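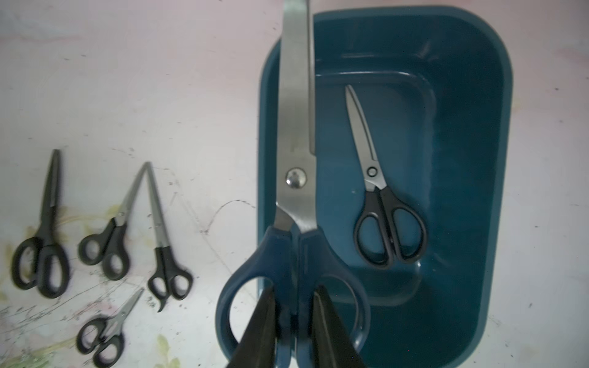
Czesław Kołodziej would have accepted the cuts if someone had telephoned him first. He repeated this several times during our talk, always with the same calm. What he got was a letter of one page, with the number 3965 in the corner, and it informed him that his film could be shown to persons above 14 years if two passages were made shorter. The letter did not say how much shorter.

Search this site Go
Print | E-mail this article

Jan 5, 2023
By a contributing writer, Kragh

The film is called Mistine, after the village where it takes place. It is about two sisters who inherit a hotel and a lawsuit. There is very little violence in it. A dog is buried, and near the end a man is struck by his brother at a wedding table. It is these two passages that the letter mentioned, and it is the first that has caused most of the trouble, as the dog is already dead when we see it and the sisters only talk.

In our region a film for cinemas goes through Clerkance, the office that gives the age marks. A producer sends the finished copy and a form, pays the fee and waits. The waiting can be up to 12 weeks. In this time the cinema cannot print the age mark on the poster, and many cinemas do not like to announce a film without it. So a small film with an opening date in April is in a bad position if its letter comes late, and in a worse one if the letter contains conditions.

I wanted to understand how such a letter is written. The office was polite to me and let me read its guidelines, which fill a gray folder and are less strict than I had expected. Grief is mentioned in them. A film that shows grief "without relief" may be given a higher mark, but the guidelines add that the examiner should consider the whole work. I asked if the examiner of Mistine had considered the whole work. I was told that the names of examiners and their notes are not given out, and that the letter speaks for itself.

Kołodziej does not think that it does. In his kitchen he showed me the letter, already soft from folding, and beside it a sheet where he had written by hand the times at which each passage begins and ends. He had tried four versions of the burial. In the shortest, the sisters arrive with the spade and then are back in the hotel, and the audience must guess what they have done. His editor said that it looked like a mistake in the projection.
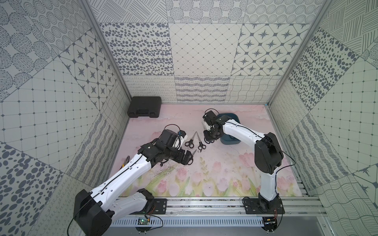

Two robot arms and several pairs of black-handled scissors.

The distributor, Vornari, saw the matter more simply. A mark of 14 allows school showings, and for a film with two actresses who are not famous, school showings are a good part of the income. Without the cuts the film would go one step higher, and the schools would be lost. The people at Vornari put no pressure on him, he says, but they sent him the figures by e-mail on the same evening, and he found this a kind of pressure also.

I have seen both versions, one after the other, in the small room that Vornari uses for the press. The wedding passage did not suffer much. The blow comes, a glass falls, and the music continues in the next room as before. What is gone is the brother looking at his hand. It is a nice moment, and I missed it only because I had seen it an hour earlier. The burial is another thing. In the long version the younger sister says a sentence about their mother which explains why she refuses to sell the hotel. In the short version this sentence is missing, and from then on she appears to be only stubborn. A colleague who watched with me, and who had not seen the film before, liked the older sister much better. In the long version nearly everybody takes the side of the younger one.

It would be unfair to make the office into the villain of this. The age marks were asked for by parents, and they are used by parents. A mother at my son's school told me that she looks at the mark and at nothing else, she has no time for reviews. She was surprised that a director is asked to change a film in order to get a mark. She had thought that the film is finished and somebody watches it and writes a number.

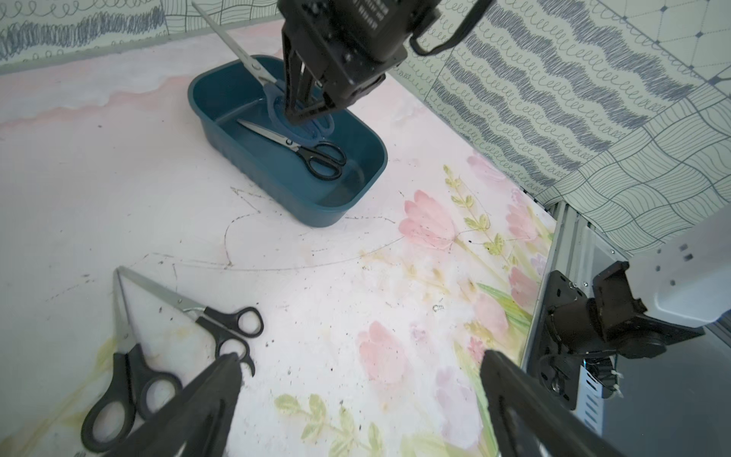 And this is how it was done in the past. The older form had one box for the age and a line for remarks, and the remarks were for cinemas. The possibility to offer a lower mark in exchange for changes was added later, as a service to producers. Many of them wanted it. It saved them from sending a film in again and paying again. The difficulty, as I see it, is that an offer made on official paper does not read like an offer. The word "may" stands in the first line, and Kołodziej says he saw it only at the third reading.

There is also a right to answer. The producer can write to Clerkance and ask that another examiner watches the film, and during this second viewing the first letter has no effect. Kołodziej's producer sent this request before the holidays. It has been received, and that is all they know. If the answer is favorable, the long version will go to cinemas and schools alike. If not, Vornari intends to release the short one and keep the long one for evening showings in two theaters, with the higher mark on the poster.

Kołodziej has not decided which of them he will attend. He is already writing something new, a comedy, in which as far as he knows no animal appears. The editor has asked him to keep the sheet with the times.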